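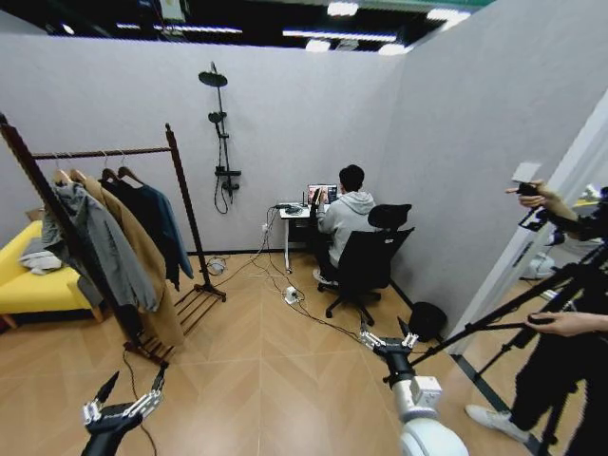
The Bus Stop at Irnberg Road Is Moving, Again

Riders of the 19 will have noticed the yellow notice taped to the shelter at Irnberg Road. For those who haven't stopped to read it, and the print does discourage stopping, the stop is moving across the intersection to the front of the old Gedurier shoe store. The change takes effect in May. The transit office expects it to save two minutes per trip, which riders may spend as they please, most likely waiting to cross Irnberg Road.

Longtime readers may recall that this stop has moved before. It used to stand in front of Gedurier when Gedurier still sold shoes. It was shifted to its present spot because the buses blocked the store's loading door, and there it got a bench, a shelter and a trash can that fills up by noon. The store has closed, nothing gets loaded, and the bus is going home.

The bench is a separate matter. Benches belong to the parks office and shelters belong to transit, and the two offices keep different calendars. The shelter will cross the street in May. The bench will follow "in a later phase." Until then you can sit down on one side of the road or catch the bus on the other. Fast walkers may manage both.

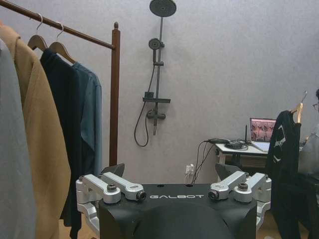

We asked Theerawat Saithong, who handles the route changes for the transit office, whether the bench could perhaps ride along on the same truck. He was very patient with us. The truck could carry it, he said, but the crew isn't cleared to unbolt it, and the crew that is cleared doesn't have a truck that week. He has put in a request. He also pointed out that 905 people board at Irnberg Road in a typical week and that very few of them use the bench at all. We have seen the bench in February and can believe it.

There was a survey, by the way. It was open for most of the winter and drew 3,537 responses, a number that impressed everybody until it was sorted by topic. The largest group of comments concerned parking on Stoica Avenue, a street the 19 does not use. Another large group asked for the return of the Sunday-style timetable with the fold-out map. Comments on the stop itself ran slightly in favor of leaving it alone, and slightly, as any regular rider could have guessed, was not enough.

A few practical points. The last bus toward Alto Square will still come by at 11:40 p.m., or whenever it comes by. Transfers to the crosstown line stay on the near corner, so anyone changing buses there should allow time for the light — it is a long one. The old stop will be marked with a hood over the sign. If you see people standing under the hood looking hopeful, please tell them.

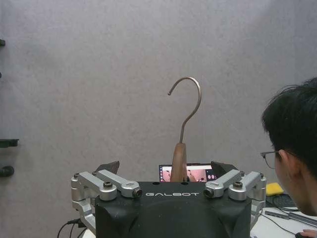

Also on the 19

The heater complaint line has a new extension, 2, replacing the old one, which rang in the lost and found. Lost umbrellas should still be reported to the lost and found, where they would be glad to hear about something besides heaters.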